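Home | Projects | Minutes | Tooling | Contact

Kirden manipulation software, October meeting
Started 4:20 p.m., after the projector was persuaded
Chair: Rasa Mets. Minutes: Laiba Jafri, again.

1. Previous minutes
Approved without anyone opening them. The open action on renaming the config files is carried forward for the fourth month and is now the oldest thing we maintain.

2. Perception
Laiba reported on the table-plane fit in Bosex. The depth filter discards returns where the wood is shiny, and the planner treats the resulting hole as free space extending to the center of the earth. Rasa asked whether the planner had ever tried to go there. Minutes record a pause.

Agreed that missing depth will be marked unknown and that the planner will have to ask permission before entering unknown. The segmentation model also still proposes objects on bare tabletop. Dark marks in the grain score well as pens. A shadow scored better than any real object on the test list, and there was some support for shipping it. 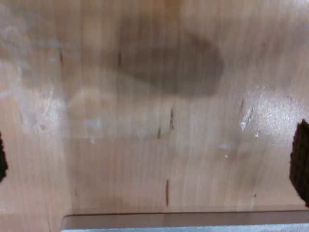 Rasa wants a blur check ahead of segmentation, so that the model is no longer invited to give an opinion on every smear that comes off the wrist. Laiba pointed out that the check exists, in a branch, and has been awaiting review by Rasa. Rasa will review it.

3. Control
The Ji controller now drops commands older than 32 ms. Previously it carried them out faithfully, in order, however late. Descent over the table is noticeably calmer in simulation. Lidthorpe have asked for the limit to be a parameter. Granted, on condition that they stop setting parameters to zero to see what happens.

The gripper driver still reports "closed" and "disconnected" with the same status code. Long discussion. The vendor's manual was consulted and found to agree with both sides.

4. Tooling
Log replay takes 20 minutes to load, then fails if the clock topic is missing. It will check for the clock topic first. This took 30 minutes to decide.

5. Actions
Rasa: review the blur check branch before the next meeting.
Laiba: unknown-space flag in the planner; separate status codes in the driver.
Both: config file names.

6. Any other business
Proposal to move this meeting to the morning. Defeated, one in favor.

Closed 5:32 p.m.

3 comments | 1 share
Contact the Kirden software group | Back to top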